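Clearing a shared table by category

By Enikő Katona
Filed under: Rooms and furniture
Last revised in December

This procedure is for a large table that several people use during the day and that has to be clear by evening. It was written for the meeting table on our floor at Brunden, but it applies equally to a kitchen table that doubles as a desk. It covers the table top only. Drawers and shelves are dealt with on a separate page.

The method sorts by category and clears in a fixed order. Clearing by area, starting at one end and working along, is quicker for the first few minutes and slower after that, as every item needs its own decision and its own walk.

What you need

A shallow tray, large enough for a sheet of A4 laid flat
A lidded box for cables
Reusable hook-and-loop ties, 20 cm long
A small open dish for keys, adapters and other items shorter than a finger
A waste bag and a paper recycling bag
Two microfibre cloths
Washing-up liquid and warm water
Masking tape and a pen

The cable box we use is the Hinden 528, which has a notch in the rim so that a charger can be left plugged in with the lid on. Any box with a lid will do. Cut a notch if it has none.

Step 1. Liquids

Remove every container that holds or could hold a drink: mugs, tumblers, bottles, cartons. Carry them by the body. Do not lift a tumbler by its lid. Open mugs go first, followed by lidded cups, followed by bottles with screw caps. Take them straight to the sink or the kitchen worktop. Do not park them at the other end of the table.

A bottle with something left in it belongs to its owner until the end of the day. Put a strip of masking tape on it with the initials if these are known. Unmarked bottles are emptied and recycled.

Step 2. Fragile and personal items

Glasses, phones, watches and wallets go on the tray. Place glasses folded, with the lenses facing up, and nothing on top of them. Phones lie flat beside them, screen up. The tray is then moved to a side surface at waist height or above. It must not go on a chair.

Leave the tray in view. Items put away in a drawer for safety are the ones people spend the next morning looking for.

Step 3. Paper

Gather all loose sheets, slips, receipts, leaflets and printed packaging into one pile without reading them. When the pile is complete, go through it once from the top:

Sheets with handwriting on them: keep, owner's pigeonhole.
Printed sheets, current: keep, clipboard or folder.
Receipts: keep, envelope on the noticeboard.
Stickers and labels: stationery drawer, flat.
Everything else: recycling.

Check the reverse of each slip before it goes in the recycling bag. Piroska Medve once retrieved a door code from ours.

Step 4. Power and cables

Switch off and unplug the power strip at the wall before handling anything connected to it. Check first that no one is relying on it. A strip that feeds a computer stays on, and you work round it.

Pull cables out of a tangle from the plug end, one at a time. Do not pull from the middle. If a knot tightens, push both sides of it together and work the loop open with a finger. Coil each cable in loops the width of a hand, fasten with a tie and place in the box. Thin charging leads take one tie. Mains leads take 2, at opposite sides of the coil.

Do not wind a cable round its own adapter. The lead fails first where it leaves the housing, and tight winding speeds this up.

If a strip has to live on the table, place it at the back, parallel to the edge, and run its lead down a table leg with a clip at the top and bottom. A lead that hangs free over the front or side will be caught by a chair sooner or later. Andor Orbán fitted adhesive clips from Oláh to ours, and they have held. Degrease the wood before sticking them on.

Step 5. Bags and boxes

Look inside every bag. Empty bags are folded flat. Full bags go on the floor by the owner's chair or on a coat hook, never back on the table. Boxes are treated the same way: opened, checked, then flattened or moved.

Step 6. Remainder

Small items go in the dish. Mice, earphones and similar devices go with the computer they belong to. Coasters are stacked at one corner, wiped, and stay there.

Step 7. Wiping

Wring the first cloth until it no longer drips. Wipe along the grain, back to front, and finish with the curved or shaped edge, where hand grease collects. Dry at once with the second cloth. Do not use spray polish on a surface where people write.
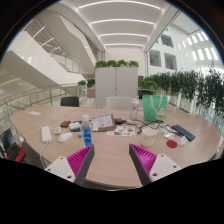

Order of clearing matters most on a table where drinks and electrical items are mixed. The white mug standing in front of the tangled black cables is the first thing to lift, and only then the tumbler with the grey lid and the capped bottle. The folded glasses and the phone beside them can go on the tray in one trip. After that comes the paper, down to the white slip in the far left corner, and the power strip on the left is left until step 4, when its lead, at present hanging over the table edge, can be clipped to a leg.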